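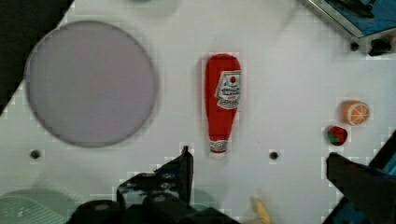

Mirnia Family Research Team, Grastdale

Call for participants: Talk at the Dinner Table

We are looking for families with a child between 2 and 4 to take part in a study of how young children talk at meals. We want to hear the ordinary conversation of a weekday dinner, including the parts where people ask for more juice or argue over who sits where.

Who can take part

Your child should be living with you at least half the week and should eat one meal a day with another person at the table. That person can be a parent, a grandparent, an older sibling or a sitter. You can speak any language at home. Children who are late to talk are welcome, and so are twins. Families who live outside Grastdale can join if they are able to pick up the recorder from our Zikthorpe office.

What you would do

You fill out a form on your child's words and eating habits. We then lend you a small sound recorder for two weeks. You switch it on at the start of dinner and off when people get up. Please aim for four dinners in each week. If you miss one, leave it and go on with the next. There is no video, and you do not need to cook anything special or tidy up.

At the end you bring the recorder back and your child comes to a play session with Fionnuala Breathnach. It takes less than an hour and you stay in the room. The session uses pretend food and plastic tableware, and your child can stop whenever they like.

Families who finish receive a $465 payment by check. If you leave early you are paid for the dinners you recorded.

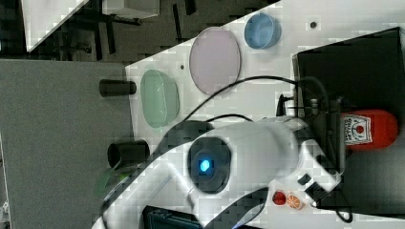 Noreen Corrigan, after recording with her granddaughter, told us that she forgot the thing was running by the third night, and that she wished the form had asked more about breakfast, when the child says far more than she does at dinner. The form now has a page on breakfast. She also said the recorder should come with a spare charger, and we have ordered some.

Privacy

Recordings are typed up by our own staff and names are changed at that point. You may ask us to delete any dinner, or all of them, up until the play session. Guests at your table need to be told that you are recording.

How to sign up

Call the Zikthorpe office and ask for Darragh Fitzgerald, or leave a message with your child's age and a good time to reach you. We return calls on Monday, usually before noon. Sign-up closes at the end of June. Questions about consent or payment go to Kevin Mac Mathúna at the same number. Parking is behind the building, off the side street.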